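Sunday evening, June 2024

Feet up at last. I meant to write this up on Friday and then didn't, so it's all coming out in one go, and my tea is already going cold.

The big news is that we've finished the first lot of snack picking. Jean Halliday set us a target of 250 good goes for the tabletop job, which sounded like nothing when she said it and felt like a great deal by the afternoon. Emik (that's what we've ended up calling the learning system, after weeks of calling it "the thing") needs to see people picking things up properly before it has any hope of doing it itself, and we are the people. Well, Chiharu and I are. Nigel Wainwright does the checking at the Skesley end and sends back polite messages about my wrists.

I do love this job, silly as it sounds when I try to explain it to my mum. You take hold of a gripper, you squeeze, the fingers close, you lift, you put down, and the whole thing is recorded from the gripper's point of view. Then you do it again. By lunchtime my own hands felt like somebody else's and I nearly tried to pinch my sandwich with an imaginary pair of jaws.

Chiharu Nagano picked the food. I'd have gone for tins and a box of teabags, which shows why I'm not asked. She wanted packets, because packets are horrible! They crinkle, they slide off each other, they fold just when you've got hold of them, and the shiny ones look different every time you tilt your head. Jean's view is that a system brought up on neat square boxes will fall to bits the first time it meets a bag of crisps, and I think she's right. We had a good argument over whether to spread everything out in rows or leave it in a heap. I was for rows. The heap won, and I've come round to it — in rows you could practically do it with your eyes shut.

I've been told off before for keeping a diary about work with no work in it, so some pictures are going in this time.
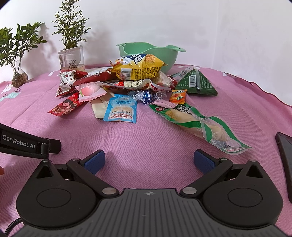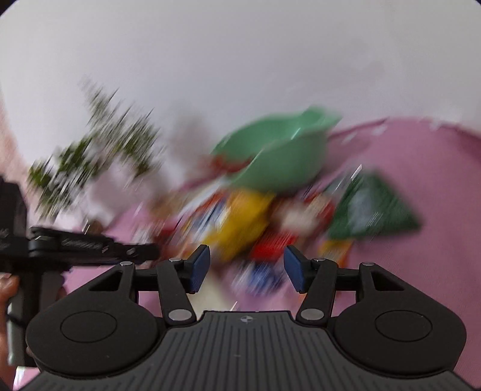
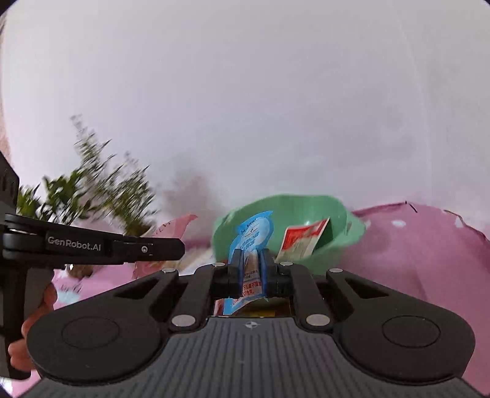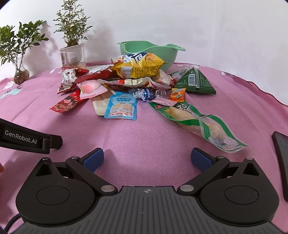 Snacks on the pink cloth, all from the gripper's side of things. The light blue packet is getting its turn in the third one.

I've got very fond of that blue packet. It has a nice crimped top and enough give in the middle that you can pinch it there without a fight. The Lindor is another matter. It's round and slippery, and if you come at it even slightly from one side it's off, twisty ends and all. I had three goes in a row where I just chased it about, and I had to mark every one of them as a miss. Greer Lindsay says the misses are worth keeping as long as they're labelled honestly, so they've gone in their own folder, and I've tried not to feel got at by how full it is.

The long bag with the green edges is the one I'd leave out next time. It's so much bigger than the rest that whichever end you lift, the other end has ideas of its own. Chiharu wants to keep it for exactly that reason. We've agreed to let Nigel decide, and he'll side with her, he always does.

My own bad habit is hurrying. I get into a rhythm and start swinging the gripper in towards the heap as if I'm late for a bus, and when we play it back it's all streaks until I slow down. Nigel's note on my morning batch said "lovely grasp, could we see you arrive?" So on Saturday I made myself count to two on the way in, every single time, under my breath. Chiharu asked if I was praying. It did help, though. He threw out 24 of mine from the first day and hardly any from the second, and I've stuck his message on the fridge.

I asked Jean how many we'll have altogether once the MacBrayne people send theirs over, and she thinks 3070, with over 800 of those being soft packets of one kind or another. I went a bit quiet at that. It's strange to think of all those little squeezes sitting in a pile somewhere, waiting for a machine to make sense of them.

Next is kitchen things, I think — spoons and lids and so on. I've asked for no wet sponges. Jean wrote it down and smiled in a way I didn't care for.

Need to ring Mum back, and find my other trainers before the morning. Also must remember to ask Greer whether the labels want "pouch" or "packet", as I've used both and Chiharu has only used one, and somebody is going to have to go through the lot and put it right. It will be me.

Jessie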